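Mendmont Chili Cook-Off – Frequently Asked Questions

Updated for February. Will keep adding to this as emails come in. If your question isnt here write to Stela Vasiliu at the station, she answers most evenings after 7.

What is it?
Annual chili cook-off, firefighters against everybody else. Money goes to the burn recovery fund at Mendmont. Travel to appointments, pressure garments, summer camp for the kids.

Where and when?
Engine bay at Hepburn Station, same as last year. Doors 11 a.m., tasting until 3 p.m. or until the pots are empty. Trucks will be parked out on the street so please don't block them. Really. If there's a call, the crew leaves and somebody else stirs.

How much to get in?
Tasting ticket is $6. Kids under six free. Extra cornbread is extra.

How do I enter a team?
Form at the front desk or ask Irina Ciobanu. Up to 3 people per team, one pot, one recipe. No entry fee but you pay for your own ingredients. Teams fill up fast – last year we had to turn people away.

What do I bring?
Your pot, a ladle, an extension cord, ingredients list for the allergy table. We supply bowls, spoons and napkins. Label your stuff, we still have two lids from last time.

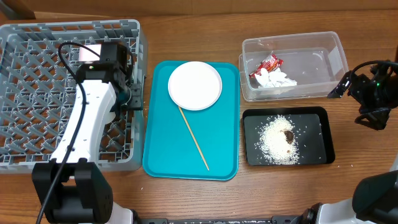 Can I cook at home and bring it in?
Yes, most teams do. Must arrive hot and stay hot. Thermometer check at the door, no arguing with the thermometer.

Is there a vegetarian category?
Yes, new this year. Beans welcome. Beans also welcome in the regular category, we are not having that fight again.

Who judges?
Two awards. Judges' Choice is picked by Lucian Iordache, Myrto Fragkou and a guest from the hospital, blind tasting, numbered cups. The Hot Ladle goes to whichever team brings in the most donations, taste has nothing to do with it. Gheorghița Avram's team took the Ladle last year with 265 tips in the jar, mostly ones, plus a very nice check from Grostness.

How does the voting work?
Drop cash in the jar in front of the pot you like. Every dollar is a vote. Vote as often as you want, bribery is the whole idea. 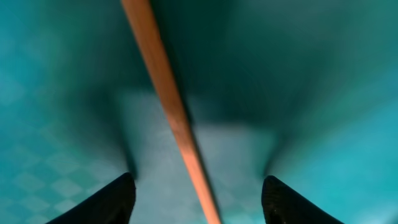
Jars get emptied at 1 p.m. and again at closing, two people counting each time, so a full jar early on doesn't mean you've won. Totals are read out after the second count.

Do you take cards?
At the ticket table yes, at the jars no. Change available, bring small bills anyway if you can.

Can my business sponsor?
Please. Miltau is covering the tables and the tent again. Banner space on the bay doors is still open, and we need somebody for ice. Talk to Irina.

How many people come?
309 tickets last year, not counting kids. Come before noon if you want to try everything.

Parking?
Lot behind the library. Not the station lot, not the hydrant side of the street (yes, someone did).

Dogs?
Outside only. Too many bowls at nose height.

What if it rains?
We're indoors, so it goes ahead. The line might get wet.

I can't come, can I still donate?
Yes. Checks made out to the fund, drop off at the desk or mail to teh station. Put "cook-off" on the memo line. If you want it counted towards a team for the Ladle, write the team name too and get it to us the night before.

Can I get the winning recipe?
Ask the winner. Gheorghița says no.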